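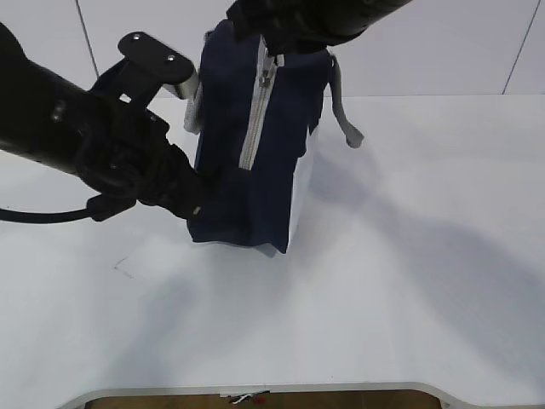
*Navy bag, upright on the white table.*

Tuesday, December 15, 2020

Dye fastness, navy polyester, continued from October. Wash cycles on the Van Acker lot finished overnight. 72 specimens in, 72 out, labels legible on all but one (reads either 50 or 56, set aside).

Staining on the cotton strip is worse than on wool, same order as last time. Statden lot still one half grade behind. Grey scale readings taken under the north lamp only; the other tube flickers.

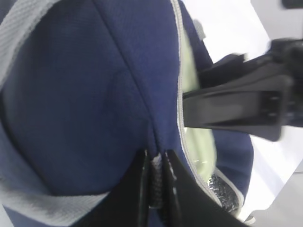
*Grey zip track and webbing against the navy.*

Rub test: dry fine, wet poor at the folded edge. Counter on the rub tester stopped at 1,063 and would not reset. Power off, 5 minutes, came back at zero. Log it if it does it again.

Bath temperature drifted towards the end of the second run. 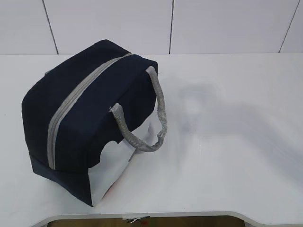
Drift was upward, so the second run probably overstates the bleed. Repeat with the Jistska thermometer in the bath and ignore the panel display.

Jimby detergent nearly out. Do not swap brands mid-series.

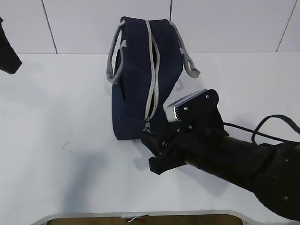
*Navy bag, zip partly open.*

To do: repeat run two, rinse water pH, ask Statden whether their lot was reduction cleared. Light box booked until Thursday.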